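Short-throw or ceiling mount for a small bedroom, and how to handle the window?

Posted by trurnetti_av

I am planning a projector for a guest bedroom and would like opinions before I drill anything. The ceiling is drywall on wood joists and there is an attic above with poor access. The projector is a Drondier standard-throw unit, rated at 2,000 lumens, with a manual zoom and no lens shift. I also have the option of exchanging it for the short-throw version of the same model while the return period is open.

The joists run the wrong way for me. The lens would need to sit between two of them, so a single lag bolt into wood is not possible at the position the throw calculator gives. The seller suggested toggle anchors. The mount and projector together are within the printed rating of the anchors, but I have read that this rating assumes a static load.

My second problem is light. The room gets afternoon sun until late in August and people will want to watch before dark.

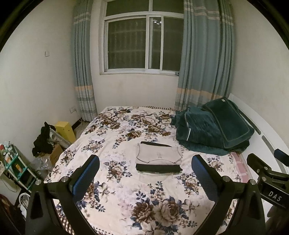 The mount I am looking at has a fixed drop column and a ball joint. I would prefer to keep the image square by position alone and leave keystone correction off, because it softens small text on this unit. The screen would be a pull-down type. I had thought of hanging it from the ceiling in front of the window wall, between the two blue-grey curtains or a little ahead of them, so that viewers on the bed face it directly. Is that a reasonable location, or should it go on a side wall? Power is available on either side.

Kathleen Phelan

Do not use toggle anchors alone for this. Drywall anchor ratings are taken in new board with a straight pull, and a projector on a drop column puts a bending load on the plate every time someone adjusts it or closes a door hard.

Span the joists instead. Cut a strip of 3/4 inch plywood long enough to cross both, fasten it with two lag screws into each joist, and attach the ceiling plate to the plywood with through bolts or T-nuts. Paint it ceiling white before it goes up. You can then slide the plate left or right along the strip before final drilling, and you do not need the attic. Check for wiring first.

On position: with no lens shift, the lens must be centered horizontally on the screen. Most units of this type have a fixed upward offset, which becomes a downward offset when the projector is inverted. Look for the offset percentage in the manual and work out the drop from that figure. Do not buy a fixed column until you have that number. An adjustable one costs a little more and saves a second order.

Placing the screen in front of the window is fine if the fabric is black-backed. A plain white matte screen will let daylight through and wash out the picture. Light will still come around the edges, so add a blackout roller inside the window recess, behind the curtains. Leave enough clearance for the screen to drop without catching on the curtain fabric.

rerley77

go short throw, mine is a Witkowska on a shelf and I never had to touch the ceiling. picture is good at night

Kathleen Phelan

A short-throw unit solves the joist problem only if there is a surface near the screen to put it on. It is also much less tolerant of a screen that is not flat. Pull-down screens without side tensioning develop waves, and at a steep angle those waves show as bent lines. If you exchange it, budget for a tab-tensioned screen.

trurnetti_av

Thank you. The manual gives the offset, so I will keep the standard unit and use the plywood strip with an adjustable column. Black-backed screen ordered.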